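Glaze notebook, Wakomlow studio
Monday, kiln 8 unloaded 7:40

Cone 6 electric, 11 hour firing incl. hold. Witness cones: bottom shelf 6 flat on its face, middle 6 at five o'clock, top 6 barely at three. So still a good half cone spread top to bottom, same as last time. Elements were changed in February so I don't think it's them. Gerrit says thermocouple. Gerrit always says thermocouple. Will swap it anyway, there's a spare in the drawer under the scale.

Schedule as fired (F):
150/hr to 250, hold 30 min
400/hr to 2000
108/hr to 2190, hold 15
drop to 2100, hold 20
off, lid shut till under 200

Next time cut the top hold to 8 min and see if bottom shelf calms down.

Results by glaze, rough order of unloading.

Erham white, 3 batches A B C.
A (as per card): pinholes. Lots. Worst on the groggy clay, hardly any on the smooth. So it's the body gassing, or my bisque was too quick. Lerato bisqued hers slow, same clay, same bucket of glaze, got maybe a quarter of mine.
B (A + 2 percent more frit): better, melts sooner, surface closes over. Slight run at the foot, nothing stuck.
C (A with calcined half of the kaolin): best so far. No crawling at the handle joins, where A crawled every single time. Dries less powdery on the raw pot too, you can pick it up without leaving thumbprints.

C it is. Write new card. Throw out the old card this time, last month Kamlesh mixed 5 gallons from the old one becuase both were clipped to the board.

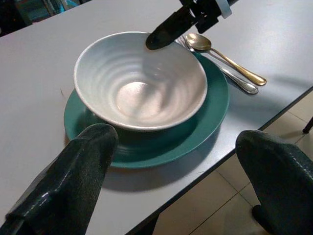

Specific gravity notes for C since everyone asks: 1.45 dip, 1.40 pour. At 1.50 it goes on like plaster and crazes before it's even in the kiln. Two second dip, count it out loud. Three seconds on thin walls and the pot is soaked, then inside layer lifts off. Bisque to 04 not 06 for this one.

Insides first, let sit ten min, then outside. Did four both ways. The ones done in one go all bubbled.

Shivering test, C on the smooth body: freezer overnight, then boiling water in the sink. No pinging. Two rounds. Do a third before anybody sells one.

Vadberg blue line (cobalt + chrome + a bit of rutile):
Tiles 1 thru 11. Tile 1 no rutile, flat, looks like a school locker. 4 and 5 good, some break at edges. 7 starts to go matte. 9 to 11 rutile too high, scummy. Stay at 4. Maybe 4.5, Unnur wants to try between.

Crazing on 4: fine net after a day on the shelf, not visible straight from kiln. Ran pen ink over it and wiped, there it was. Silica up 5 and try again. If that kills the gloss then swap some soda for boron. Do NOT do both at once or we learn nothing (see last fall).

Line blend for Unnur, 4 into 7 by 20s. Weighed out, bagged, in the blue tub. Labeled with the iron oxide brush so it survives the kiln. Dry mix only, not sieved yet. 80 mesh, twice.

Babaei ash glaze:
no. Ran off everything. Lost half of shelf 3, and one of the props is welded. Ash was unwashed, which I knew, and put in anyway. Nosipho has washed ash from her dad's stove, two buckets, swap her for the leftover feldspar. Wash three times, gloves, it bites. Catch cookies under every test from now on, no exceptions, incl. me.

Grinding: shelf 3 done both faces, wash reapplied, two coats, dry on the rack. Shelf 5 has a hairline from the back left corner. Tapped it, dull sound. Pull it. Don't "just use it for bisque".

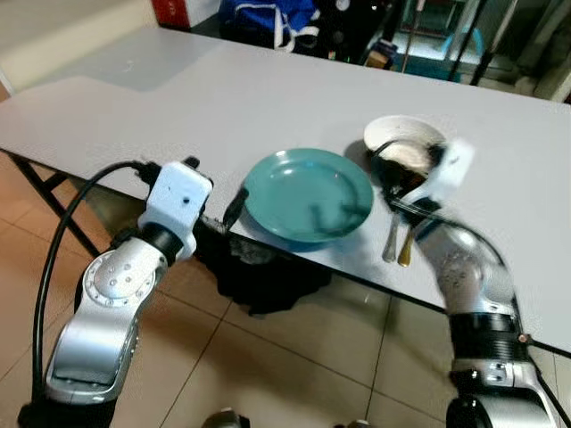
Sieve situation. The 80 mesh has a hole near the rim, been patched with epoxy, holding. The 100 is missing, last had by the evening class. Ask.

Scale drifting. Put the 200 g check weight on, read 197.6, zeroed, read 199.8, ten min later 198 again. Battery? Changed it, now steady at 200.1. So every batch mixed last week is suspect by a percent or so. For the white doesn't matter. For the cobalt it does. Remix tile 4 from scratch, before chasing the crazing. Annoying.

Inventory, fast:
kaolin, one full bag plus open one
silica, low, order
frit, fine
whiting, fine
cobalt carb, almost out and the price has gone up again, order small
rutile, plenty
tin, enough for 2 batches of the white over stain and thats it
bentonite, someone left the lid off, lumpy but ok if you sieve

Kiln log: firing number 1801 on the counter. Service sticker says every 150 firings and we are past it, can't read the last date on it. Gerrit will call. If he hasn't by end of week I will.

Lid brick crumbling on hinge side, bits dropped onto top shelf, two mugs with crumbs in the glaze. Vacuum BEFORE loading. Coating for the lid is in the cupboard, needs a cold kiln and a free day, so not this week.

Order of work:
- thermocouple, today
- remix 4, sieve, tiles by tomorrow noon
- bisque load with Lerato, her slow schedule, copy it into here this time
- C on 6 pieces of groggy clay bisqued slow, against 6 bisqued my way. Same shelf, middle. Cones either side.
- Unnur blend, any space left over
- washed ash not before next glaze firing

Lerato's bisque, copied off her sheet:
100/hr to 200, hold overnight if handles are thick, else 2 hrs
200/hr to 1000
then 150/hr to 1700, this is the bit I was rushing
108 to 1940, no hold
Top peep out till 1200, bottom one in.

Kamlesh asks can we put a liner glaze test in vinegar. Yes. Half tile in a jar, 3 days, lid on, compare with the dry half. Tile 4 and C both. Start the jars today. Used the white 5% stuff from the store. Label jars properly, somebody will put it on fries.

Later, 3:15. Thermocouple old one was pitted bad at the tip, so ok, Gerrit. New one in, reads 4 degrees off the hand pyrometer at room temp, fine. Offset in the controller was set to +18 by somebody, no note. Zeroed it. That alone could be the flat bottom cones. Next firing put cones on all three shelves, front and back, and dont touch anything else in the schedule, ignore what I wrote up top re: the 8 min hold.

Jars on the windowsill. Loading bisque at 4.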